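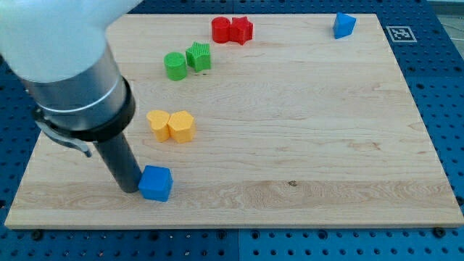

Unidade 3: Classificação por atributos
Curso Brilora de Educação Matemática. Material de apoio, revisto em 2026-08-25.

Leitura prévia: Prullow, páginas 70 a 76. Duração: 50 minutos. 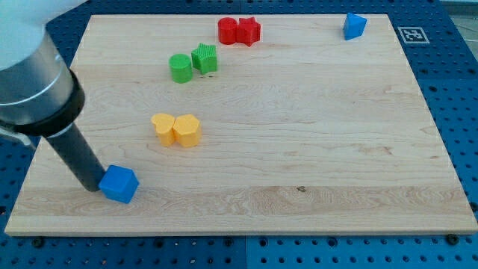
Classificar é reunir objetos segundo um critério declarado e mantido até ao fim. Pela cor, o vermelho reúne um cilindro e uma estrela, e o verde repete as mesmas formas; o amarelo junta um coração a um prisma pentagonal. O azul compreende um cubo e um prisma triangular, colocados longe um do outro.

Tarefa: reclassificar as peças pela forma e registar os conjuntos obtidos.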